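Singles Who Hate Swiping: I'm Looking for 20 of You

Hi! I'm Joana Meireles and I run the event side of Trellari, a small matchmaking outfit that has been setting people up over dinner, bowling and bad karaoke in Mota for seven years. This spring we're trying a slower kind of dating program, and I need people to try it with me.

The way it goes is pretty simple. You fill out a long form (sorry, it really is long), then you and I talk on the phone for half an hour or so. After that I introduce you to one person at a time. No photos until you meet, no endless chat window, no scrolling through faces while you brush your teeth. You get a first name, a place and a time, and three things the two of you have in common that I thought were worth mentioning. If it clicks, great, I leave you alone. If it doesn't, you tell me why and I go back to my notes and try again.

I'm looking for people who:

are single, and I mean all the way single
are 23 or older
live close enough to Mota to get here on a weeknight without hating me for it
can make at least four dates between now and the end of May
will fill out a short feedback form after each one, even when the date was a dud

Any background, any orientation, kids or no kids, divorced, widowed, never been on a date in your life - all fine. I'd especially love to hear from people who work odd shifts. Our regular Saturday mixers leave them out completely, and every time I run one I get emails from nurses, bakers and warehouse folks asking if there's anything on a Tuesday morning. Now there is! Breakfast dates are very much on the menu.

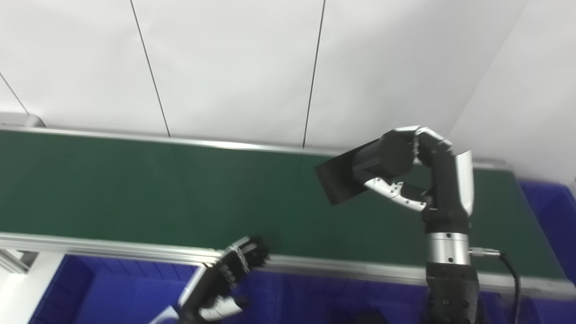 The long green belt and its blue bin.

What you get: all your introductions are free, and your first drink or coffee each time is on us. People who finish the whole program also get $200 toward a weekend away, alone or with whoever you like by then. I don't pay for success and I won't bug you for a wedding story. Going on the dates and sending in the forms is the whole deal.

What I do with your answers: I read them, and so does Kamala Lobo, who handles matching with me. They don't go to other members and they don't go to advertisers. Your date only ever sees the stuff you've told me is okay to share. If you want out halfway through, send me one line and I'll delete your form that same week.

A few things people asked last time. Yes, you can sign up with a friend, but I won't match you with each other unless you both ask me to (it has happened). Yes, you can say no to an introduction, as many times as you want. No, I can't tell you who else has applied. And please don't send me a headshot, I'll just have to write back and say thank you and not open it.

First dates are always in public places. Most of them will be at Bosow, the cafe by the bus station, where Adelino Antunes keeps two tables in the back for us and knows to come over if you order a "Brevavix." There's no such drink. It means you'd like some company and a ride home, and he'll sort it out quietly.

To apply, come by Bosow and pick up a form at the counter, or call the Trellari office and ask for me. Tell me your name, your age, which days and hours you're usually free, and the best conversation you've had lately. It can be with your dentist, I don't mind.

Posted 2023-01-18. I'm taking people as they come in and I'll close the list when all 20 spots are filled.

Joana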